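【特集】港の倉庫で映画を撮る 『塩の三階』とイフェオマ・エティムの夏

初日、雨。プロデューサーは三十分遅刻。駅から倉庫まで歩いて靴がだめになった。そんな取材の始まりだった。

映画の題は『塩の三階』。監督はイフェオマ・エティム。長編はこれが二本目になる。一本目の『Porndale』は架空の郊外住宅地の名前をそのまま題にした作品で、綴りのせいで映画祭のサイトのフィルターに何度も弾かれたという。本人は笑って話すが、当時は笑えなかったはずだ。応募のメールが届いていない。届いていないことにも気づかない。締め切りを過ぎてから電話がかかってくる。その繰り返し。

それでも観た人は覚えている。芝刈り機の音だけで七分引っぱる冒頭。台詞のない母親。犬小屋に住みつく従兄弟。筆者は地方の小さな上映会で観て、帰りの電車を一本乗り過ごした。

さて新作。

舞台は港町の古い倉庫の三階。主人公は二人いる。ひとりは夜間の荷さばきで暮らす十九歳のアフォラビ(Afolabi)。もうひとりは同じ建物の三階に黙って住んでいる元製塩工の老女。彼女には名前がない。脚本にも「三階」としか書いていない。役者もスタッフも、現場では本当に「三階さん」と呼んでいた。

二人はほとんど話さない。前半の五十分、会話は三回。荷の置き場所を訊く。雨が来ると言う。鍵を返せと言う。それだけ。

「しゃべらせると、すぐ仲良くなっちゃうんです、登場人物って」

エティムは早口だ。こちらのメモが追いつかない。歩きながら話す。階段でも話す。カメラの位置を直しながらも話す。

「仲良くなると観る人が安心する。安心させるのは最後でいいかなって。最後も、まあ、させないかもしれないけど」

脚本の初稿は336ページあった。長編映画としては論外の厚さ。製作会社のグディックス(Gudix)に持ち込んだとき、担当者は表紙をめくる前に台所へお茶を淹れにいったそうだ。戻ってきて一言、「これ、小説ですか」。

小説ではなかった。ただ、削る前に全部書いておく人なのだ。老女が若いころ働いていた塩田の風向き。アフォラビの弟が通う小学校の給食の献立。画面には一度も出ない。出ないが、役者には読ませる。アフォラビ役の新人は、給食の献立を全部覚えてきたという。月曜から金曜まで、と書きかけてやめておく。要はそういう現場。

削りに削って、撮影稿は普通の厚さになった。それでも助監督の鞄には初稿が入っている。角が丸くなって、背はガムテープで留めてある。

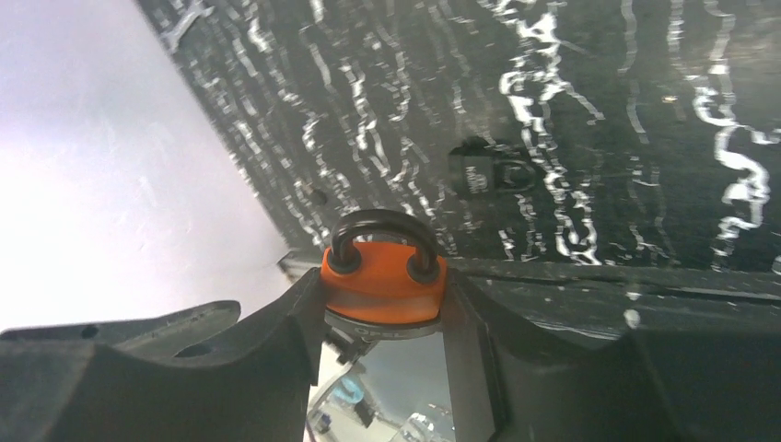
黒い爪のあいだに、オレンジ色の丸いキャップ。

移民の若者と孤独な老人。そう要約してしまえば、どこかで観た話に聞こえる。実際、資金集めの段階では何度もそう言われたらしい。「心温まる交流を」と書かれた企画書の直しが戻ってくる。赤字で。三色で。

エティムは直さなかった。正確に言うと、一行だけ直した。「交流」を「同居」に変えて送り返した。

「二人とも、相手を必要としてない時期が長いんです。アフォラビは金がほしい。三階さんは静かにしていてほしい。利害がぶつかっているだけ。でも同じ階段を使う。同じ手すりをさわる。映画で撮れるのはそっちだと思う」

手すり。たしかに手すりのカットが多い。ラッシュを見せてもらったが、錆の浮いた手すりを握る手、離す手、すべる手。誰の手なのか最初はわからない。途中で、握り方でわかるようになる。アフォラビは親指をかけない。急いでいるから。老女は一段ごとに握りなおす。

これは効く。台詞三回ぶんより効く。

撮影監督は照明をほとんど足さない主義で、倉庫の窓から入る光を待つ。待つ。とにかく待つ。筆者が見学した日は、午後の一カットのために二時間待った。雲が切れて、四分で撮って、また曇った。弁当は冷めた。文句を言う人はいなかった、と書きたいが録音部は言っていた。けっこう大きな声で。

録音も難物だった。倉庫の隣が現役の冷凍施設で、低い唸りが一日中やまない。最初は消す方向で考えていたのが、途中で方針が変わった。唸りをそのまま残す。むしろ三階の部屋の音として使う。老女が眠れない夜、音がわずかに大きくなる。アフォラビがはじめて部屋に入った朝、ふっと止まる。試写で、そこで隣の席の人が息をのむのが聞こえた。筆者もたぶん、のんだ。

衣装の話も少し。アフォラビの上着は町の古着屋レスティア(Restia)で見つけた一着。袖が長い。役者が折ると監督が戻す。折る、戻す。三日つづいて役者があきらめた。完成版では袖口がずっと汚れていく。洗っていない。スケジュール表の横に「上着、洗うな」と貼り紙があった。字が怒っていた。

貧しさをどう撮るか。この手の映画でいつも問題になるところだ。汚れた壁を美しく撮りすぎる。子供の目を大写しにする。音楽が泣く。観客も泣いて、劇場を出てそのまま夕飯を食べにいく。悪いとは言わない。筆者もそうしてきた。

『塩の三階』には音楽がない。エンドロールにもない。冷凍施設の唸りが流れるだけ。配給側は最後に一曲入れてほしいと粘ったと聞く。どうなったか。入っていない。ただ予告編には曲がついている。このへんが落としどころだったらしい。

金の場面がいい。

アフォラビが一晩働いて受けとる封筒。中身を数える。足りない。もう一度数える。やっぱり足りない。カメラは封筒を見ない。数えている口もとだけを見ている。声に出さずに動く唇。数字がひとつ、読みとれる。1659。通貨の名前は最後まで出てこない。どこの港なのかも、結局わからない。

「場所を決めると、観た人が『ああ、あの国は大変だね』って言えてしまうから」とエティム。ここで初めて少しゆっくり話した。「自分の町かもしれないって、五秒くらい思ってほしい。五秒でいいです」

ひとつ不満も書いておく。後半、警察官が出てくるくだり。急ぎすぎだと思う。あれだけ階段に時間をかけておいて、警官は二分で出て、二分で帰る。脅す台詞もどこか借り物っぽい。監督に伝えたら「そこは予算です」と即答された。警官役の拘束が半日しか取れなかったのだそうだ。撮りなおしも考えたが、倉庫の賃貸契約が先に切れた。

正直な人だ。

もうひとつ。老女が塩をなめる場面が三度あるが、三度目は要らないのでは。これも言った。こちらは譲らなかった。「三度目だけ、塩じゃないんです」。え、と思って見返したが、筆者にはまだわかっていない。劇場で確かめてほしい。わかった方は編集部までお便りください。

俳優について触れる紙幅があまりない。老女を演じたのは舞台が長い人で、映画の主演ははじめて。階段の上り下りを一日に何十回もやり、膝にサポーターを巻いていた。休憩中はずっと編みものをしていて、クランクアップの日にスタッフ全員に鍋つかみが配られた。なぜ鍋つかみ。聞きそびれた。アフォラビ役の新人は次の仕事がもう決まっていて、こちらは喜劇だという。あの口もとで喜劇。観たい。

エティム自身は、しばらく休むと言いながら、鞄に次の脚本を入れていた。ちらっと見えた厚みは、今度もかなりのもの。題を聞いたら鞄を閉められた。

帰り道、港のほうから例の唸りが聞こえた気がして立ちどまった。駅の自動販売機だった。電車はあと二分で出る。走った。間に合わなかっった。

『塩の三階』は十一月より順次公開。上映館は各地で調整中とのこと、決まり次第、本誌サイトの上映情報欄に載せる予定。『Porndale』の再上映も同時期に組まれる見込みだそうで、未見の方はこちらもぜひ。検索するときは綴りにご注意を。

(取材・文=編集部/2018年6月)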